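Arach 遠隔教示ユニット 双腕用

メーカー：Trodanstead
取扱：Brandão 機器販売部
区分：ロボット教示・動作記録装置
販売単位：一式（操作側2台、制御箱、手首カメラ、頭部カメラ、記録ソフトウェア、接続ケーブル）

概要

Arach は、双腕ロボットに作業を教えるための遠隔操作・直接教示ユニットです。操作者が左右の操作アームを動かすと、作業側のアームが関節単位で追従します。追従中の関節角、グリッパー開度、各カメラの映像は同一の時刻基準で記録され、模倣学習用のデータとしてそのまま書き出せます。

操作アームを使わず、作業側アームを手で持って動かす直接教示にも切り替えられます。切り替えは制御箱前面のセレクタで行い、ソフトウェアの再起動は不要です。直接教示で取ったデータと遠隔操作で取ったデータは同じ形式で保存されますが、ファイル内に教示方式の欄があり、後から選別できます。

対象とする作業は、卓上での把持、移載、整列、箱詰め、容器への出し入れなどです。加工機への組み込みや、人と並んで常時稼働する用途には対応していません。

構成

操作アームは左右一組で、作業側アームと関節配置を合わせたものを出荷時に選定します。関節数が作業側と異なる場合は追従できません。注文時に作業側アームの型式と関節図をお送りください。図面がない場合は、各リンクの長さと回転軸の向きを記入する用紙をお渡しします。

操作アームの先端にはトリガー式の握り部が付き、引き量がグリッパー開度に対応します。引き量と開度の関係は直線のほか、閉じ側を細かくした曲線を選べます。割れやすい物、潰れやすい物を扱う場合は曲線側の設定を推奨します。握り部の戻しばねは硬さの違うものと交換でき、硬い側のばねは長時間の操作で指が疲れやすくなります。

制御箱は、操作アームの角度読み取り、作業側アームへの指令送出、カメラの同期信号の生成を受け持ちます。記録用の計算機は付属しません。記録ソフトウェアの動作条件は別紙の一覧をご覧ください。

手首カメラは左右のグリッパーに取り付けるもので、指先と把持対象を近距離から写します。頭部カメラは作業者の目に近い高さから卓面全体を写します。カメラの組み合わせは必須ではなく、頭部カメラだけで記録することもできますが、把持の瞬間の指先が隠れる作業では手首カメラを併用してください。

主な仕様

追従方式：関節角追従
教示方式：遠隔操作、直接教示（切替式）
指令更新および映像記録：毎秒60回
操作側アーム数：2
指先パッド標準幅：35 mm
一セッションに登録できる記録の上限：200 件
記録項目：関節角、関節角速度、グリッパー開度、モーター電流、映像、時刻、教示方式、操作者識別欄、備考欄
設置姿勢：床置き架台または卓縁クランプ
使用場所：屋内

モーター電流は作業側アームのドライバが値を返す場合に限り記録されます。返さない機種では欄が空のまま保存されます。力覚センサーの入力は標準では用意していません。

追従動作について

追従を開始するには、操作アームと作業側アームの姿勢を合わせる必要があります。姿勢差が許容値を超えていると、開始スイッチを押しても追従に入らず、該当する関節の番号が画面に表示されます。姿勢合わせは手で行う方法と、作業側アームを低速で操作アームの姿勢まで動かす方法の二通りです。後者を使うときは、卓上の物を片付けてから実行してください。

操作アームには重力補償がありません。手を離すと下がります。記録の合間に手を離す場合は、握り部を架台の受けに掛けるか、フットスイッチで追従を一時停止してください。一時停止中、作業側アームはその場の姿勢を保持します。再開時にも姿勢の照合が行われ、ずれがあると再開できません。

追従の倍率は等倍が標準です。縮小倍率を選ぶと、操作者の動きに対して作業側の動きが小さくなります。細かい位置決めには有効ですが、等倍で取った記録と混ぜて学習に使う場合は、倍率の欄を確認してください。書き出される関節角は作業側の実測値ですので、倍率の違いによって値の意味が変わることはありません。変わるのは動作の速さと、手の往復の回数です。

左右どちらかの腕だけを使う作業では、使わない側の追従を切っておくことができます。切った側の関節角も記録は続き、静止した値として残ります。欄ごと省きたい場合は書き出し時に指定します。

カメラの取り付けと視野
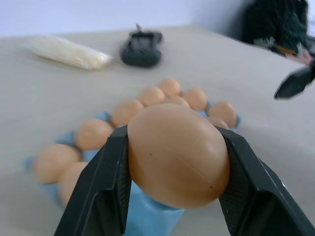
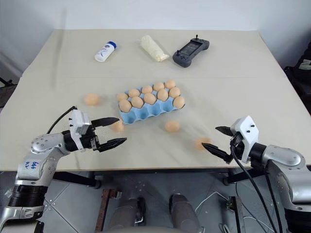

手首カメラの取付角は、左右の指先が閉じた位置で交わる点を基準に決めます。付属の金具は角度を無段階で変えられ、固定ねじを締める前に映像を見ながら合わせます。指を全開にしたとき、指先が画面の外へ出ないことを先に確かめてください。次に、扱う物の中で一番大きい物を挟み、その奥に置き先が見えるかどうかを見ます。卵の把持を写した1枚目では、指の内側の細かい模様が付いた面が卵を両側から挟んでいる様子と、奥の水色の卵パックとが同じ映像に入っています。挟んだ卵に比べて奥の卵はぼけていますが、並びの向きを読み取る分には足ります。近い側に焦点を合わせるのが手首カメラの基本の設定で、卓面全体の配置は頭部カメラに任せます。

頭部カメラは、卓の手前の縁から奥の縁までが入る高さに置きます。左右のグリッパーが作業範囲の両端にあるときにも指先が切れないよう、横方向に余裕を取ってください。2枚目のように卓面を見下ろす配置であれば、パックの中の空いている箇所と、パックの外に置かれた卵の位置がどちらも読めます。卓の奥に置いた物も映像に残りますので、作業に関係のない物の有無は記録の備考欄に書いておくと選別の際に役立ちます。常に同じ位置に同じ物がある記録だけで学習させると、その物を動かしたときに動作が乱れる場合があります。

露光は自動と固定を選べます。記録では固定を推奨します。白い壁や明るい天板を背景にすると、自動露光では腕が入った瞬間に画面全体の明るさが動きます。固定にする際は、腕を作業位置に置いた状態で値を決めてください。動きの速い部分のぶれを減らすには露光時間を短くしますが、照明が足りないと暗部にノイズが出ます。まず照明を足し、それから露光時間を詰める順で調整します。

ケーブルは、手首の関節を両端まで回したときに突っ張らない長さを残し、余りを前腕側で留めます。グリッパーの外側にループを作る場合は、ループが反対側の腕に届かないことを、両腕を近づけた姿勢で確認してください。面ファスナーの帯を同梱しています。結束バンドは締めすぎると被覆を傷めますので使わないでください。

割れやすい物の教示

卵、薄いガラス器、菓子類などの教示では、開度の設定が記録の質を左右します。Arach のグリッパー指令は開度の指令であり、力の指令ではありません。トリガーを引き切れば、指は設定した最小開度まで閉じようとします。最小開度は対象物の幅から決め、記録を始める前に制御箱に登録してください。幅にばらつきのある物では、小さい物に合わせると大きい物に力がかかりすぎます。モーター電流の上限を併せて設定すると、この差をある程度吸収できます。

挟む向きは操作者によって分かれます。卵のような形の物では、長い方の軸を横に寝かせて持つ人と、立てて持つ人がいます。置き先の形に合わせて向きを変える動作が入ると、記録が長くなり、手首の可動範囲の端に近づきます。複数の操作者で記録を取るときは、挟む向きと置くときの向きを手順書で決めておいてください。決めないまま集めたデータも使えますが、必要な件数は増えます。

離す動作では、指を開く前に下方向の動きを止めます。止める前に開くと、物が転がる、または容器の縁に当たることがあります。操作アームには当たった感触が伝わりませんので、操作者は映像または目視で接触を判断します。慣れないうちは、置いてから一拍おいて開くように教えてください。その一拍も記録に残り、学習後の動作にも同じ間が現れます。間を詰めたい場合は、操作者が慣れてから取り直すのが確実です。後処理で静止区間を削る機能もありますが、物の揺れが収まる時間まで削らないよう、映像と照らして範囲を決めてください。

容器が埋まっていくにつれて、指の入る隙間は狭くなります。空の容器から始める記録だけを集めると、残りの枠が少ない状態での動作が不足します。開始時の容器の埋まり方を何通りか用意し、どの枠から置くかも変えてください。枠の順番を固定したい工程では、順番を固定したまま、容器の位置と傾きを変えます。

指先パッドは消耗品です。標準品は幅 35 mm の細目で、滑りやすい面を持つ物に向きます。粗目と平滑の二種を別売で用意しています。卵の殻や菓子の表面に跡が残る場合は平滑を試してください。平滑は保持が弱くなるので、最小開度の設定をやり直す必要があります。パッドを替えたら、替えた後の最初の記録の備考欄に種別を書き入れてください。見た目が変わるため、映像を入力に使うモデルでは種別の混在が結果に影響することがあります。

記録ソフトウェア

記録は、開始、終了、判定の順に進みます。開始と終了はフットスイッチ、画面のボタン、操作アームの握り部のスイッチのいずれでも行えます。終了後に「成功」「失敗」「保留」を選ぶと保存されます。選ばずに次の記録を始めることはできません。失敗とした記録も消去されず、別の区分に入ります。失敗の記録を学習に使うかどうかは、書き出しの段階で決めます。

一セッションの上限は 200 件です。上限に達すると新しいセッションが必要になり、その際にカメラの視野と関節の原点を確認する画面が出ます。確認を省略する設定はありません。長い収集では、視野のずれに気付かないまま件数だけが積み上がることがあり、この確認はそれを途中で止めるためのものです。前のセッションの静止画を半透明で重ねる表示を使うと、カメラや架台が動いたかどうかを見分けやすくなります。

保存形式は独自形式と汎用形式の二つです。独自形式は再生と編集が速く、汎用形式は外部の学習環境に読み込めます。独自形式から汎用形式への変換はいつでも可能で、逆の変換には対応していません。収集中は独自形式で保存し、まとまったところで変換する運用を標準としています。

再生機能では、記録した関節角を作業側アームに送り、同じ動作を行わせることができます。物の位置は記録時と同じに戻してください。再生は教示の内容を確認するためのもので、物の位置を見て動作を直す働きはありません。再生速度は記録時以下に限られます。再生中に停止ボタンを押すと、その時点の姿勢で止まります。途中からの再開はできず、開始姿勢に戻す操作が必要です。

時刻のずれは各記録の末尾に診断値として保存されます。映像と関節角の間にずれが出た記録は一覧で色が変わります。原因として多いのは記録用計算機の書き込み待ちです。映像の保存先を別の装置に分けると解消する例があります。

直接教示

直接教示では、作業側アームの関節を保持力の低い状態にし、手首付近を持って動かします。グリッパーの開閉は、前腕に付ける小型スイッチで行います。両腕を同時に動かす作業では操作者が二人必要になることがあり、その場合は遠隔操作の方が向いています。

この方式では、操作者の手が映像に入ります。映像を学習に使う予定があるときは、直接教示で軌道だけを取り、再生で映像を撮り直す手順を取ってください。再生時の映像には手が入りません。物の初期位置を揃える手間がありますので、位置決め用の下敷きを作っておくと作業が進みます。

保持力を下げた状態では、先端に重い物を持たせると腕が下がります。持ち上げる物の質量を制御箱に登録すると、保持力が補正されます。登録値が実際より大きいと、物を離したときに腕が上がります。

設置

架台は水平な床に置き、脚の調整ねじで揺れを止めます。目地のあるタイル床では、脚が目地にかかると調整が狂いやすいため、位置をずらすか、当て板を敷いてください。作業卓と架台は別体にし、互いに触れさせないでください。卓が揺れても頭部カメラの視野が動かないようにするためです。

操作者の位置は、作業側アームの可動範囲の外とします。目視で操作する場合は、作業側アームの背後に立つか座る配置が標準です。正面に立つと左右が反転し、慣れるまでに時間がかかります。別室から映像だけで操作する構成も組めますが、奥行きの判断が難しくなるため、はじめは目視での操作を勧めます。

非常停止ボタンは操作者の手の届く位置と、卓の脇の二か所に置きます。押すと作業側アームの駆動が切れます。保持ブレーキのない機種では腕が落ちますので、下に手や壊れ物を置かないでください。導入時のリスク評価は、設置する事業者の責任で行っていただきます。評価に必要な図面と停止回路の資料は、注文後にお渡しします。

原点合わせは納入時に一度、以後は月に一度、および腕をぶつけたときに行います。治具を各関節に当て、画面の指示に従って値を登録します。登録前の値は自動で控えが取られ、戻すことができます。

保守と消耗品

日常の清掃は、指先パッドと手首カメラの前面を中心に行います。パッドは水で湿らせた布で拭き、乾いてから使ってください。卵液や油が付いたときは中性洗剤を薄めて使い、洗剤を残さないように拭き取ります。アルコールはパッドの表面を硬くします。カメラの前面は乾いた柔らかい布で拭きます。

操作アームの関節は給油不要です。動きが重くなった場合は分解せず、引き取り修理をご利用ください。トリガーのばね、指先パッド、フットスイッチ、面ファスナーの帯は消耗品として単品で注文できます。修理期間中の代替機は操作アームに限り用意があり、作業側アームは対象外です。

ソフトウェアの更新は、収集の区切りで行ってください。更新の前後で記録の形式は変わりませんが、収集途中で版が替わると、後から条件を追うのが難しくなります。版の番号は各記録に書き込まれます。

導入の流れ

お問い合わせの際に、作業側アームの型式、扱う物、作業卓の寸法、記録用計算機の有無をお知らせください。適合を確認したうえで見積書を出します。適合しない場合は、その理由となった箇所を文書でお返しします。

納入時の作業には、架台の据え付け、原点合わせ、カメラの視野合わせ、操作説明が含まれます。操作説明では、実際に扱う物を使って記録から書き出しまでを通して行いますので、物と容器を多めにご用意ください。割れ物の場合は、同じ形の代用品で一通り練習してから実物に移ります。

Isitville の展示室では、双腕構成での遠隔操作をお試しいただけます。持ち込みの品での試験もできます。食品を持ち込む場合は事前にご連絡ください。7月中は展示室の機器を入れ替えるため、直接教示の試験はお受けできません。

注意事項

操作アームと作業側アームの型式の組み合わせは、出荷後に変更できません。作業側アームを買い替える場合は、操作アームの再選定が必要です。

本ユニットには学習用の計算環境および学習済みモデルは含まれません。記録データを使った学習の結果について、動作や成功率の保証はいたしません。

外観および仕様は改良のため変更することがあります。注文時の仕様は、納入仕様書の記載を正とします。

掲載内容更新：2026年7月22日

Brandão 機器販売部　お問い合わせ｜© Trodanstead / Brandão｜ページの先頭へ戻る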